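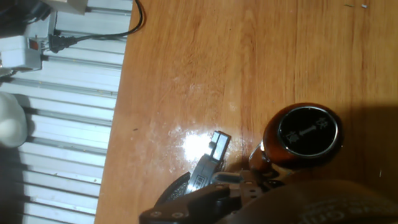
Interior Parts / Shift Knobs and Fittings

Tovar 619 Shift Knob, Gloss Dark Brown

Replacement knob for floor-mounted manual levers. Gloss dark brown body, round black cap, chrome ring, white shift markings. Supplied individually. Lever, boot and retaining collar are sold separately.

Part number: 619
Finish: gloss
Cap: black, white markings
Fixing: threaded insert with lock nut
Grub screws: 6, supplied
Hex key: supplied
Country of dispatch: Australia

Fitment

The insert is matched to the lever, not the vehicle model. Measure the outside diameter and pitch of the lever thread before ordering and select the corresponding insert at checkout. Unthreaded levers require the Cevden sleeve adaptor, which is held by the grub screws. Levers with a reverse lockout collar or an integrated overdrive switch are not supported.

Installation

Disconnect the battery if the console has to come out. Select neutral and apply the handbrake. Unscrew the original knob anticlockwise; do not grip the lever with bare pliers. Run the lock nut down the thread, fit the knob until it seats, back it off to align the cap, then tighten the nut against the insert. Sleeve adaptor installations are torqued to 6 Nm. Recheck after the first week of driving.

Care

Wipe with a damp microfibre cloth. Avoid solvent cleaners, tyre shine and silicone sprays. Park in shade or use a windscreen cover where practicable, as prolonged sun will dull the colour of any gloss finish.

Related parts

Eletti shift boot, black
Cevden sleeve adaptor, 9 mm bore
Sellalora console trim screws, pack of 9

Ordering

Orders received by Thursday noon leave the warehouse the same week. Unfitted parts may be returned in original packaging. Trade accounts: quote the part number and insert size on the purchase order.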